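Gripper trial checklist, hand-held two-finger tool, soft ribbed fingers
Filled in by Marisol Alcantara, November, second try at this form

OK so Lakshmi Joseph wanted my comments next to each item this time and not on sticky notes. Fair enough! Here goes.

1. Mounting plates seated, no rocking. PASS. I wiggled both sides pretty hard.

2. Plate screws snug. PASS, after a quarter turn on the big lower left one. I'd put this on the every-session list — they get checked now and then and I think that's too loose (sorry).

3. Fingertips line up when closed. PASS. Much happier here than with the Clelteck pair, where one tip rode over the other and pinched my glove.

4. Ribs free of tears and lint. COMMENT. No tears, but fleece sheds into those fine ridges like crazy. Brush them out between runs.

5. Full open gap clear, both tips in camera view. 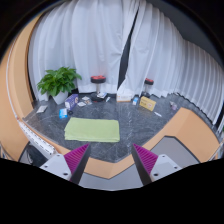
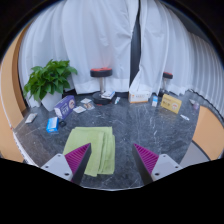 PASS on item 5, and I like this camera position way more than the Mindthorpe bracket, which hid the left tip every time I tilted my wrist. Both tips stay in view with the fingers apart, so I can line up on the green towel before I commit to a squeeze. The lens is wide enough to get the plant and the curtains too, way more room than I need, but the small boxes at the back do come out too blurry to read. If we ever want labels, that's a FAIL and we need another camera.

6. Squeeze test on folded cloth. PASS with a note. I did 8 grabs, 7 held. The one I lost was on a single layer, so go for the thick folded side.

7. Pinch hazard, operator hand. PASS. Keep your thumb behind the plate, please — Idrisa Rugemalira, I'm looking at you.

8. Cable clear of trigger. FAIL. It snagged on me twice. Needs a clip before anyone else runs it.

Still to do: the same list on the Biswas fingers, with the same towel so it's a fair fight. Parvaneh Rezaei has the spare clips, second drawer down.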